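Tampo de madeira maciça na bancada: óleo ou verniz?

Fórum Oficina e Bancada > Mesas e tampos

funus_72
7/3/24
Comprei um tampo claro, em ripas coladas, daqueles tipo butcher block. Paguei quase 300 euros. O vendedor jurou que bastava uma demão do óleo Stovia e ficava tratado por 5 anos. Não acredito numa palavra. Alguém usa isto numa bancada de trabalho a sério, com grampos na borda e peças em cima todos os dias?
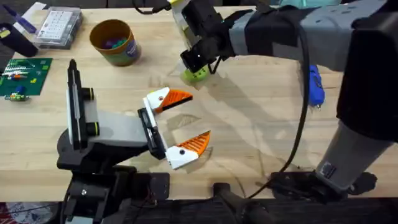
O que me preocupa são os grampos. Na cozinha da minha mãe o tampo está impecável, mas lá não se aperta nada contra a madeira.

noiphan
Cinco anos com uma demão? Isso é conversa de loja. Eu dou 4 demãos finas, lixo entre elas e repito em janeiro. E mesmo assim não ponho as mãos no fogo.

prisel.oficina
Discordo. Óleo em bancada é trabalho para a vida toda. Verniz de poliuretano e acabou-se.

noiphan
Acabou-se até ao primeiro risco. Depois quero ver-te a remendar verniz só num canto sem se notar. Com óleo lixas a zona e segues.

prisel.oficina
Sim, e o óleo apanha cada mancha de café. Cada um com a sua fé.

funus_72
Pois, mas nenhum dos dois me respondeu aos grampos. E riscos já há, vejam o estado disto: 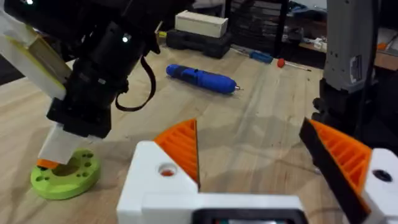
Tampo claro com marcas e pontinhos escuros, peça verde furada à esquerda.

noiphan
Isso são marcas de uso, não vejo drama. Os pontos escuros tanto podem ser sujidade como da própria madeira, por foto não arrisco. Passa um pano húmido e diz se saem. Nos grampos mete um calço de contraplacado e não apertes como um bruto.

prisel.oficina
Calço sim, nisso concordo. Mas lixa 2000 para acabamento, como já vi recomendarem aqui, é perder tempo. Numa bancada ninguém dá por isso.

funus_72
O pano fica para amanhã. Quanto ao óleo, continuo desconfiado. Vou experimentar por baixo do tampo antes de estragar a parte de cima.

noiphan
Faz isso, e deixa secar bem antes de tirar conclusões.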